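Home | Our work | Projects | Reports | Get in touch

Winter progress report to the Gollier Fund
Solanki Community Laundry and Mending Room
2025-02-01

Dear all at Gollier,

It hardly seems any time since we sat down to write our first letter to you in October, with the plaster still drying in the back corridor and half our furniture under dust sheets. Thank you for your patience while we got ourselves going, and thank you especially for agreeing to move the second payment forward. It meant we could pay the electrician on time, and he has been very good to us ever since!

How the laundry has been used

Since opening we have put through 1,898 washes, which is more than we put in the plan and a good deal more than I privately expected. The busiest stretch was the cold spell after New Year, when a lot of people on the Pustar estate had trouble with damp and could not get anything dry at home. Duvets and heavy coats made up much of it. We had thought of the big machine as a bit of a luxury when we wrote the application, and I remember a long discussion about whether to leave it out altogether, but it has been going from the minute we unlock until the last load we can fit in before closing.

We have 353 households signed up. Most of them come from Pustar itself, with a smaller group from the streets behind the old Vitel works, where the launderette shut the spring before last. Those families have a fair walk to reach us, uphill on the way home, and we would like to do something about that (more below).

The pay-what-you-can jar is holding up. Some weeks it covers the powder and some weeks it doesn't, and over the whole period it has come out slightly ahead. We have kept the suggested amount the same and would like to leave it alone until the summer if you are content with that.

The mending table

Mending started slowly. People were shy about bringing things in, I think, and we had put the table in the wrong place, right by the door, where anyone sitting down with a torn pair of trousers felt they were on show. Czesław Zawadzka suggested moving it round beside the ironing boards, and it has been a different thing altogether since then. There is usually a bit of a queue now, and the kettle is close by, so nobody minds waiting. School jumpers and zips are most of the work. We have had one wedding outfit, which caused a certain amount of nervousness, and a very old quilt that is still with us and will be for a while yet.

Czesław has also begun teaching a small group to use the sewing machines. There are nine of them, all beginners, and they have got as far as pillowcases and are keen to go on to hems. We budgeted for thread and needles but not nearly enough for needles -- beginners do get through them -- so you will see that line is over. The money has come out of the underspend on signage.

Equipment and repairs

Two of the dryers needed new belts in the first month, both under guarantee. The folding counter has been sanded and sealed again after the first coat lifted. We also spent a little on carrying and storage, mainly hooks, shelving and baskets with metal handles. 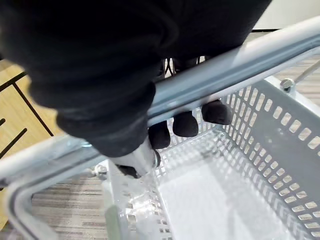 What has not gone so well

The evening opening has been disappointing. We tried it for a full half term and on most evenings there were only one or two people in, with the heating on for the whole building. I don't think the need is missing, as several people told us at the desk that they wanted it, but the last bus leaves too early for anyone coming from the Vitel side. We have paused it for now and would like to try again when the light comes back.

The leaflet was also late, and when it arrived it had the old telephone number on it. We have put stickers over them all. It took up to 3 afternoons and a great deal of tea.

Plans until the summer

With your agreement we would like to put the unspent evening staffing money towards a collection and return run for the Vitel streets, one morning a week, using the van the Solanki hall already shares with the lunch club. We have asked the lunch club and they are happy with the hours. A short costing is attached with the accounts, and I am very glad to talk it through over the telephone if anything in it looks odd.

We would also love you to visit. Mornings are the liveliest, and the parking is easier before the school run.

With warm thanks from all of us at the laundry

Contact us | Copyright Solanki Community Laundry and Mending Room | Back to top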